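## Left gripper lets go of elastic waistbands on folding cell

**Gion Zwahlen**

I look after a two-arm folding cell at the Gutley site. It takes kids' clothes one piece at a time off a white table and folds them for the packing line. T-shirts and plain pants run fine. Shorts with a gathered elastic waistband are the problem. The left gripper closes on the waistband, the arm starts its pull to the side, and the elastic stretches and pops out of the jaw. Out of 61 pairs in the last batch it dropped the waistband often enough that I had to stop and run them by hand.

What I have done so far: cleaned the finger pads with alcohol, checked that both fingers close evenly, and raised the grip force by two steps. More force helped a little, but now the gripper motor gets warm after an hour.
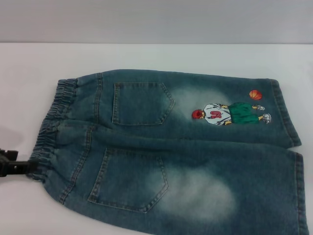 The pick point is set in the recipe as an offset from the corner of the waistband, 6 mm in from the edge. Denim is the worst, knit shorts are a bit better. The pads are the original ones, as far as I know. Should I change the pads, or is this a teaching problem?

**Leopold Ammann**

Both, but start with the pick point, it costs nothing. At 6 mm you are holding only the elastic channel, and the ruffles mean you have air between the layers. When the arm pulls, the gathers open up and the fabric gets thinner in the jaw. Move the pick in until the fingers also catch the seam below the elastic. The seam is thick and doesn't stretch, so it acts as a stop.

Then do this in order:

1. Put the grip force back where it was. A warm motor will get you a fault sooner or later.
2. Slow the first part of the pull. I use 3 cm at low speed and then the normal profile.
3. Check the closing height. If the lower finger rides above the table, it pushes the waistband away before it gets under it.
4. Look at the pads under a good light. If the ribs are shiny, replace them as a pair – never one side only.

After new pads you have to run the zero routine for the gripper again, otherwise the controller thinks it is closed before it is.

**stendton_nights**

We had this too. New pads fixed it for 4 weeks and then it came back. Never changed the pick point so can't say about that.

**Moka**

Is the table height right? Ours was low on one side.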